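Search this site Search Enter keyword Go

Adton swap hall opens its small-parts room, trays and all

Tue 3 August

ADTON - The small-parts room at the Adton swap hall opens to the public this week, after most of a summer spent sorting what people had left there. Doors at the side entrance, not the front. Bring your own bag.

The room takes in the stuff that falls out of drawers. Screwdrivers without a set, pipe fittings, hinges, key rings, toy figures, odd knobs, the little plastic feet off chairs. For years it all went into feed sacks at the back of the hall and stayed there. Rätsep, the hardware store on the corner, closed its back stockroom in the spring and passed along what it had left too, which doubled the pile and pretty much forced the issue.

Money came from a town reuse grant of $2,575. Of that, $2,000 went to shelving and lights and the rest to trays, labels and a decent broom. The hall has asked for another $200 to fix the side door, which sticks. No answer on that yet.

The system is simple enough. Things come in mixed and get tipped out on a flat surface, a handful at a time. Tools go one way, metal fittings another, toys a third. Anything sharp or leaking goes to the desk. Sorted pieces go in shallow trays and the trays go on the shelves, low ones for toys so kids can reach, high ones for blades and drill bits. A tray gets a paper label once it has something in it and not before. They tried labeling first and ended up with a shelf of promises.

Low sides matter, according to the people doing the sorting. The first batch of bins was deep and everyone dug to the bottom, throwing stuff on the floor as they went. With a shallow tray it's all there in one look. The deep bins have been moved to the garden shed, where they hold twine and flower pots and are doing fine.

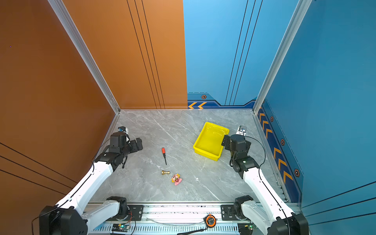 Orkine Desk

A red and black screwdriver, a short brass fitting and a small pink toy figure with a yellow head, still out on the pale marble-patterned floor with the yellow tray empty. Three things, three different shelves. That is more or less every handful that comes through the place.

Brass goes quickest. Plumbing pieces especially, people come in with an old one in their pocket and hold it up against everything on the shelf until something looks right. The hall won't promise that a fitting is sound or that the threads match. Check it at home before you turn the water back on. Anything bent or cracked is meant to go straight to scrap, but stuff gets missed, so look it over yourself.

Screwdrivers are the opposite problem. Too many. There's a limit on most items of four per visit but it doesn't apply to screwdrivers, take as many as you'll use. Same with hex keys. Loose handles get set aside for a repair evening, no date set for that one. A worn tip isn't a reason to leave one behind, a lot of them end up opening paint cans anyway.

Toys are washed in warm soapy water and left on a rack overnight before they go out. No stuffed animals, no batteries inside, nothing with small magnets. Figures seperated from their play sets are fine and in fact make up most of the shelf. Small ones are kept apart from the toddler box for the obvious reason. Parents should still check what's in a kid's hand on the way out, some of these are tiny.

Not accepted: paint, glue, aerosol cans, light bulbs, medicine of any kind, knives without a cover. Also no more jar lids. The hall has jar lids to last well past the winter. Broken electronics should go to the Irkadine drop-off, which has the right containers for it and is open later in the evening as well.

Drop-offs at the counter only, during open hours. Please don't leave boxes outside the side door overnight. Two of them got rained on in the last storm and the screws inside rusted into one solid lump, which is now holding the door open.

If you're bringing a lot, sort out the worst of it first. Pull the paper, the crumbs, the dead pens. A sandwich bag per type is great but nobody will turn you away for a mixed box. Coffee cans are good for nails. Glass jars not so much, they get dropped.

There's no charge for taking things. A donation tin sits by the desk and goes toward bags and dish soap. No receipts, no holds, no phone requests for a particular size or thread. People have asked about a list of whats in stock. Not happening, it changes by the hour and half of it has no name anyone agrees on.

Parking is behind the hall, shared with the laundromat, so expect it to be tight on Saturday morning. The ramp is at the side entrance. Strollers okay but the aisle between the shelves is narrow and it's easier to leave them by the desk.

The room stays open through the end of September, then the hall will look at how much has gone out and how much has come in and decide about the winter. Heating is the question there. The space has none at the moment and sorting cold metal in gloves is slow work. A plan to shift the whole thing to the front room for the cold months has been talked about but the front room is booked most evenings, and the shelves would have to come apart to get through the door.

Shelf space for books and kitchenware in the main part of the hall isn't affected. Same hours as before.

Recent items

Laundromat lot to be restriped, expect cones
Irkadine drop-off adds evening hours
Library book sale moves indoors
Lost: gray cat, north end of Adton
Side streets to be swept this week, move your cars
Rätsep corner crosswalk repainted
More local news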